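Groups > Household Exchange > Laundry and Cleaning > Messages
Filed under: Liquid detergent, Refills, Hard water
2 replies · 40 views · Share

Re: How much liquid for a half load?

Hello Heriberto and all,

Thank you for your message from Sunday. I copy the important part of it, so that new members can follow.

> Heriberto Chambi wrote:
> I changed from powder to liquid in February and now my dark
> shirts come out with pale marks. I fill the cap to the top line,
> also for a half load. My wife says it is the water, I say it is
> the product. Is a bigger bottle with a pump better than
> the small bottles? And can I refill the old ones from a canister?

I lived two years with the same marks before I moved to Wescombe, so I have an opinion. I think you and your wife are both a little right. The water in your district is hard, and mine was too, but the top line on the cap is meant for a full and very dirty load. For a half load I use the lowest line and I stop there. Dark things I wash inside out and with a second rinse.
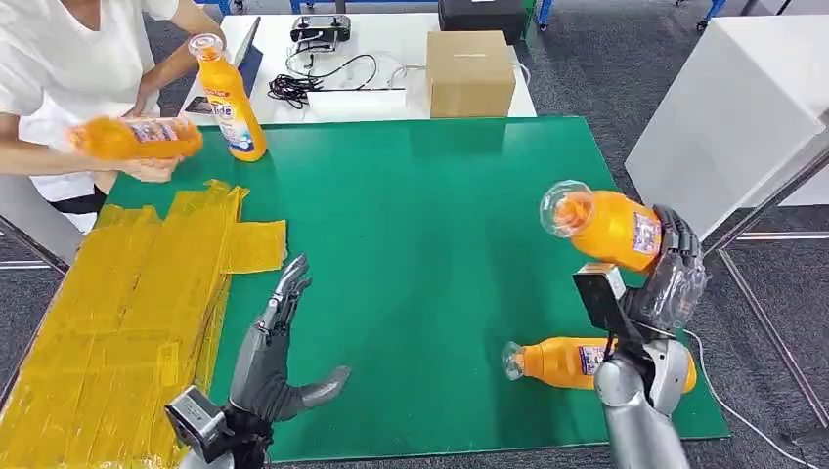 Orange bottles with white and blue labels, one held sideways and one standing on the table.

About the pump I must disagree with the people who praised it last month. I had a Follik pump on a large canister and it gave a different amount every time, above all when the canister was nearly empty. A small bottle with a cap is slower, but you see what you pour. If your cap has lines that are hard to read, draw over the right one with a permanent marker. Inga from our building did this for her mother and now the mother does the same with her fabric softener.

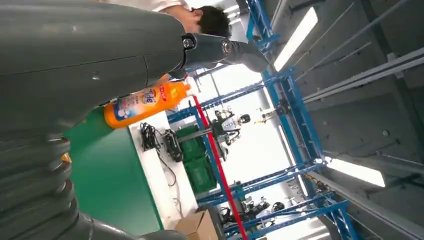

Gray arm with two silver bolts, and a person with short dark hair partly hidden behind it.

Now the refilling. It is possible, and I do it, but please follow a few rules. Refill only with the same product. Do not mix the rest of an old detergent with a new one, it can become thick like jelly and then it stays in the drawer of the machine. Write on the bottle what is inside, also when you are sure you will remember. And never use a drink bottle, even for one day – in a house with children this is a serious danger. 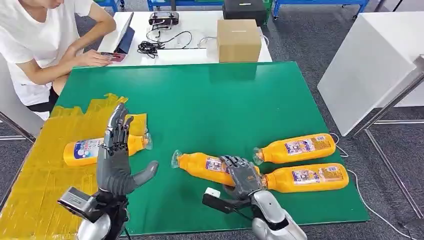

I also keep a paper inside the cupboard door where I write when I open a new bottle. Before, I bought the 1,000 ml size and it was empty too quickly, and I thought the store was selling me something thin. Then I looked at my paper and understood that I was pouring almost double.

Rocío Valderrama asked me privately about the drawer. I take it out every second week, put it in warm water and clean the corners with an old toothbrush. In the space behind the drawer I use a cloth. 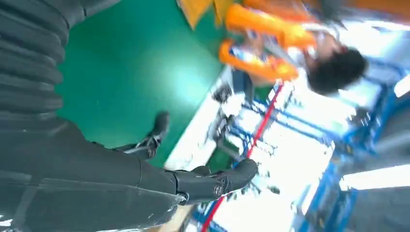 If the marks stay after three or four washes with less liquid, run the machine once hot and empty, and then wash the dark shirts again with no detergent at all. With mine you could see foam in the window, so much old soap was still in the cloth. After that the marks were gone, except on one pair of trousers from Nalimwood that I now wear only for painting.

Please write to the list which line you have used, and whether your machine has a button for extra rinse. Mine hides it under the "Options" menu and I needed the manual to find it.

With kind regards to you and your wife

Message 266 in this group · 2 replies · Share this message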